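Notebook, bench 3, March

09:40. Second pass on the Tiveo starter, kept going from last week's refresh. Flour is the Aerts strong white, same sack. Water from the filtered tap. Hydration held at 70 percent for all doughs in this set so that the only variable is the length of the cold rest. Dough weight 724 g per piece after trimming, scaled on the small balance. The big one drifts when the door to the cold room is open and I don't trust it under a kilo.

Pieter Baert asked why we don't mix longer. The short run came out slack, but it tightened after the first fold and was workable by the second. A longer mix warms the dough, and then the start temperature is off for the whole set. Leaving mix time alone for now. If the next set is slack after two folds, I will add a minute on low speed and log it as a separate series.

10:15. Doughs A and B into covered tubs. A goes to the cold room after 2 hours at bench temperature, B stays out until it has risen by half, judged against the tape on the tub wall. Tape was placed by eye on B, so read that one with some slack. Need proper graduated tubs. Dirk Van der Linden says Olbridge has them in the flat-bottomed shape; price not checked.

Cold room probe reads lower at the back shelf than at the door. Both tubs to go on the middle shelf, left side, for this set and the next. The earlier set was split between shelves, which may explain the scatter in crumb height. I have marked those rows in the log but not removed them. 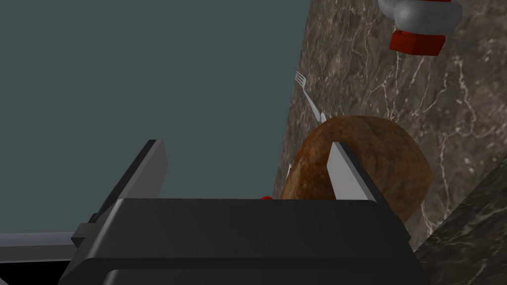
Fig. 1. Loaf, rendered. Reddish-brown crust with lighter tan and amber areas.

Crust color is still the weak point in our scoring. Two people give the same loaf different grades, and the spread gets worse under the ceiling lights by the sink. Proposal: grade at the window bench only, against the printed card, before cutting. Pieter wants a colorimeter. The Vometti unit on the second floor is set up for powders and would need a different head.

14:30. Oven check, empty. Recovery after opening the door is slow on the left side. Loaves to go on the right-hand stone until the seal is looked at. Steam tray filled to the line.

Dough A shaped at 15:10, one seam, no dusting on the outer face. Skin tore slightly at one end and was pinched shut. Basket 19 — the liner in that one is newer and grips more, so turn out slowly.

Open points: tubs, door seal, second card for grading. Dirk to send the old proofing curves — the ones on the shared drive have no units on the time axis.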